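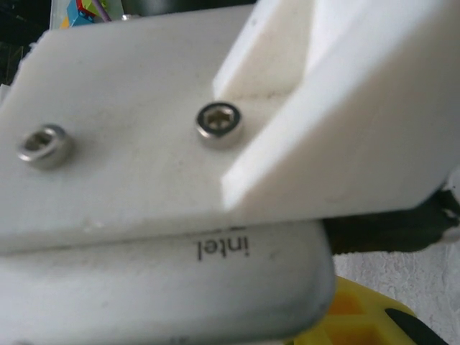
Cleaning light gray things with a glossy surface

nevzat_d
June 15, 2025
Good evening to all. I am putting my shelves in order and I have several light gray things, smooth and a little glossy, with rounded edges. After I wash them with dish soap, they dry with a dull film. I use 5 drops of soap in a small bowl of warm water. Is it too much? I would like to keep the shine.
Nevzat Dönmez

wotley24
Yes, too much for me. I take one drop and a cloth that is almost dry. Then I wipe a second time with clean water.

soler_m
I do not agree about the soap. In my town the water is very hard and it leaves the same film with no soap at all. Try first to dry with a soft towel immediately, before you change other things.

wotley24
It can be both. But five drops is for a full sink.

cetedau
Please do not use the rough side of the sponge. I did this on a gray box and the gloss is gone in one corner. Polish did not bring it back.

nevzat_d
Thank you. I only use the soft side. This evening I washed one with one drop and dried it with a towel, and another one as before. The first looks better, but I changed two things together, so I cannot say who is right.

soler_m
Then wash the next one with five drops and use the towel. I still think it is the water.

wotley24
And I still think it is the soap. Please write the result here.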